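Week 6: Setting a plate

Pirjo Rautiainen, Grerolstead evening course

Most table-setting guides tell you to start with the centerpiece. I doubt it. Start with the plate, then see how much room is left for anything else. The Jullbridge handout wants fruit on every plate – I have yet to hear a good argument for that.

Grapes can sit beside the plate just as well. One leaf is plenty. Those who say green "lifts" a white plate should try it on a green mat first and then tell me.
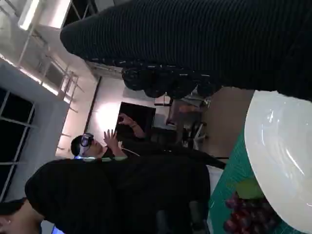 For next time

Read the Koivisto chapter, but don't trust its spacing rules. Set one place at home with fruit off the plate, then on it, and write down which you'd rather eat from.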